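# Noltstead narrows Kouris Lane to one lane of traffic

May 8, 2026

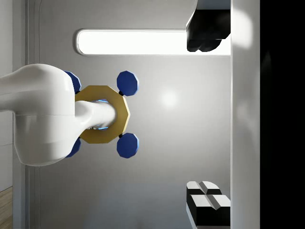
Noltstead council has approved a permanent change to Kouris Lane, the short street between the covered market and the canal steps. The carriageway will be cut to a single lane, 3 metres wide, and the space gained will go to the footway on the north side. The scheme covers 281 metres of street. Paving will be laid in buff and grey concrete, with one small square at the Fumetti corner, where the old weighbridge stood. The square follows a simple plan: an eight-sided seating kerb in the middle, open at the centre for a single lamp column, and four octagonal planting beds placed outside it as if at the corners of a square. The beds will be raised 300 millimetres above the paving.

Estex, the contractor, will start with the drains. The existing gullies sit in the middle of the street and take water from both sides, so the new surface will fall towards a slot channel along the south kerb. Gas and water covers will be reset to the finished level before paving begins.

Filippos Sfakianakis, the street design officer for the scheme, told the planning meeting that the present footway is under a metre wide at the bakery and cannot be used by two people passing. The approved drawings give a clear width of 2.1 metres along the whole north side. Shop signs and café tables must stay inside a strip next to the wall, marked by a darker row of setts.

Parking bays for 57 cars were in the first draft, most of them on the side streets. The final version keeps the side streets as they are and removes all bays from the lane itself. Loading will be allowed before ten in the morning.

Access on foot will be kept open during the works, which are due to finish in October. The drawings can be seen at the library on the ground floor.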